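Buscar en el sitio Escriba y pulse Intro

Quiénes somos

Sosix desarrolla pinzas y programas de control para la asistencia en el hogar. El equipo de seguridad, dirigido por Mebrat Asfaw, depende directamente de la dirección.

En febrero, durante un ensayo de 1000 ciclos de recogida, 73 envases cayeron antes de llegar a la papelera por un fallo en la lectura de la fuerza de agarre. La empresa suspendió las pruebas y revisó el umbral de cierre. El trabajo con cajas de medicamentos continúa bajo supervisión.
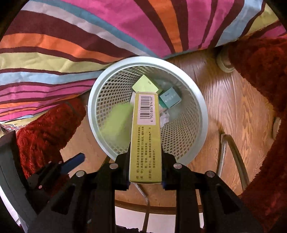

Pitkänen nos escribió que una caída de ese tipo debe comunicarse el mismo día, aunque el envase esté vacío. El procedimiento vigente recoge esa petición.

Última actualización: febrero
© Sosix. Contacto | Volver arriba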